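Groundskeeping Basics > Course Texts > Chapter 3
5 July 2018
By Lorne Gagnon
Print this page | E-mail this chapter

Chapter 3: Edging and Trimming

I learned edging from Setsuko Noguchi, who ran the crew at Kornden when I was new and couldn't cut a straight line to save my life. She handed me a half-moon edger, pointed at 99 feet of sidewalk and went to lunch. My arms hurt for two days - and I loved it!

So we'll start with hand tools in this chapter, even if you already have a nice gas trimmer in the truck. You'll feel the soil push back, and you'll know when you're too deep (most beginners are). Around two inches is plenty along a walk.
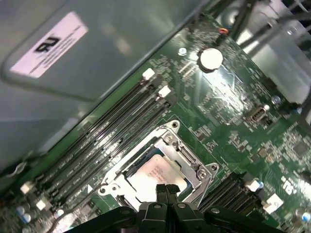
3.1 Reading the Edge

Before you cut anything, walk the whole line. I look for sprinkler heads, tree roots and spots where the turf has crept over the concrete. Mark the heads with flags, then pick your starting end and keep the waste on the pavement side.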